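Emptying and reloading a drying rack

Posted 23 December 2010 in Kitchen Basics

A wire rack is the cheapest way to dry crockery and it takes very little looking after, but most people load it in whatever order things come out of the water. Plates end up leaning on glasses, bowls fill with drips from the mugs over them, and everything has to be wiped by hand anyway. The method below is the one we use in the shared kitchen at Kashindye, where the rack is filled and emptied several times a day.

What you need

A wire rack with a tray under it
Two clean tea towels, one for drying and one for the worktop
Washing-up liquid and a soft brush
An old toothbrush for the joints in the wire

Before you start

Empty the rack completely. Adding wet things to a half-dry load is the usual cause of water marks, and it makes the whole lot take longer. Put away anything that is properly dry, and finish the rest with a towel.

Tip the water out of the tray. If there is a white crust along the edges, cover it with warm water and a good splash of vinegar, leave it while you wash up, then go over it with the toothbrush. Rinse well. Do the wires at the same time, paying attention to the places where two of them cross.

Check the feet. A rack that has lost a rubber foot will rock and scratch the worktop. Pendo Mrema cut replacements from a bicycle inner tube in February and they are still on.

Loading

1. Wash in the usual order: glasses first, then cutlery, plates, bowls, and pans last. Change the water when it goes greasy.

2. Shake each item once over the sink before it goes on the rack.

3. Start with the plates. Stand them on edge at the back, all facing the same way, with an empty slot between each pair if you have the space. Large plates go at the end furthest from the tap.

4. Glasses and mugs go upside down along the side. Tilt them slightly -- a mug set dead level holds a ring of water in its base.

5. Cutlery goes in the holder with the handles down, apart from sharp knives. Dry those straight away and put them in the drawer.

6. Bowls and other large rounded pieces come last. Lean them on their rims at an angle, open side down, and let the wires take the weight. They should not touch the plates.
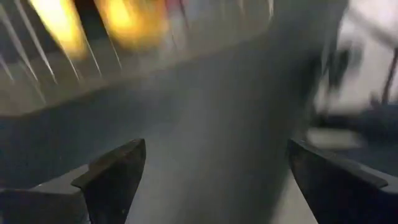
A smooth blue-grey curve close up against the pale bars.

If a piece is too big to sit safely, don't force it. Lay the second tea towel on the worktop and turn the piece over on that.

Emptying

Work from the top down, so bowls first and plates last. Feel the underside of each piece before you stack it, particularly the foot ring, where water collects. Anything damp gets a quick wipe.

Hold large bowls with a hand on each side. Lifting by the rim with wet fingers is how we lost the Pamitz serving bowl, and Jouko Heinonen has still not found another the same size.

Once a week

Take the rack off its tray, wash both in hot soapy water and dry them with a towel. Look for rust spots where the coating has chipped. Small ones can be rubbed down and touched up with rack repair paint -- let it cure for as long as the tin says before you put crockery back.

Comments (4)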